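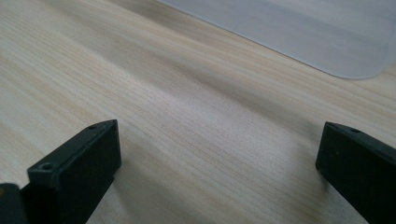

How do you keep a gratitude journal going past the first couple of weeks?

Mandla Ndlovu
Posted 1 May 2023

Hi all, I've tried this three times now and I always fizzle out. Last November I bought a nice notebook, wrote in it every night for 9 days and felt great, and then I started putting down the same stuff over and over. Coffee. My sister. The dog. It got to feel like homework and I quit (again!). I've seen people mention the Jultero app, and my coworker swears by writing first thing in the morning, but I'm useless before work. Has anyone here stuck with it for longer than a month? Did it make you any happier, or did you just get good at making lists? I'd love to hear what a normal week looks like for you.

Selim Tuncer

I've been at it for 2 years, with some gaps, so maybe I can help! I stopped doing it daily. I write on Sunday night and again sometime midweek, usually after dinner, and I only pick one thing each time. But I go into it properly: what happened, who was there, what I would have missed if it hadn't happened. "My sister" gets old fast, but "my sister called from the parking lot to sing me that awful song" doesn't, at least for me.

Am I happier? A bit, I think. I'm quicker to notice a good moment while I'm still in it, and I complain less at dinner (my wife's words). I still have rotten weeks, and on those I sometimes write half a line and go to bed. If you skip a week just start on the next page. Please don't try to catch up, that's what killed it for me the first time around.

I did try Jultero for a while. The reminders made me grumpy so I went back to paper.

Samo

just text it to a friend. me and my buddy send each other one good thing a day and if one of us forgets the other one sends a question mark. no notebook needed

Also don't buy a fancy one, you'll be scared to write dumb stuff in it. I had one sitting in a drawer forever and used it for grocery lists in the end lol

We use cookies to remember your settings and keep you signed in. By continuing to use this site you accept our cookie policy. Accept / Manage settings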